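Ostari: a data card for highline and slackline crossing claims

Version 2, October. Kept by I-seul Shim. Earlier rows by Alfredo Pangilinan.

What it is

Ostari is a table of 1,055 claimed highline crossings, one row per claim. A claim is whatever somebody said they did: a walk, a sit, a nap on the line, a walk with no leash. Most come from club newsletters, festival write-ups and local papers. We record what was said and then how much of it we could check. Those are two separate columns and people keep mixing them up.

If you came for a ranking of the highest walks, please use something else. The height column is the worst one we have.

Columns

claim_id: number, never reused
walker_code: a code in place of a name
site: as given by the source, spelling and all
height_ft: as given by the source
length_ft: as given, often blank
leash: yes, no, unstated
source_kind: newsletter, paper, organizer, walker
check_level: 0 to 6
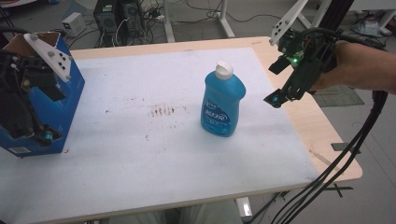 Blue bottle with a white flip-top cap beside an open blue box.

On heights

Too many heights are round. 2,000 shows up far more often than any honest tape measure would produce it, and it shows up for sites where the ground under the line drops in steps. Height above what? The ledge below the anchor, the river, the parking lot? The sources rarely say. Pangilinan used to fill in a best guess. I took those guesses out in this version, so a blank now means blank.

The Nilircombe rows deserve a special warning. Every one traces back to a single festival program, and the organizers were selling tickets at the time. I have left them in with check_level 0.

Check levels

0 means we have the claim and nothing else. 2 means a second source that does not quote the first. 6 means a survey of the line plus a witness who was not on the crew. Very few rows get that far – I would not build a chart on them. Levels 1, 3, 4 and 5 are judgment calls and the notes file says who made each one. 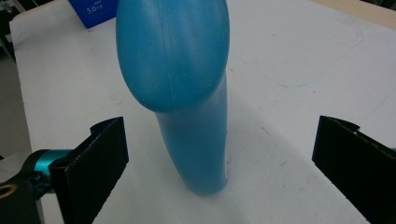

Closer view of a blue plastic bottle standing on a white surface.

Known problems

"Unleashed" is claimed more readily than it is shown. Treat leash = no as hearsay below level 4.

Failed attempts are nearly absent. Walkers who fell and caught the line do not write to newsletters, so any success rate worked out from this table is junk.

Some duplicates remain where a paper and a club gave different months for what may be one walk. The Skedov entries are bad for this.

Using it

Free to reuse with credit to Ostari. Keep check_level next to any height you quote. Corrections are welcome if they come with a source – "everyone knows" is not a source, and I have had that one from several people already.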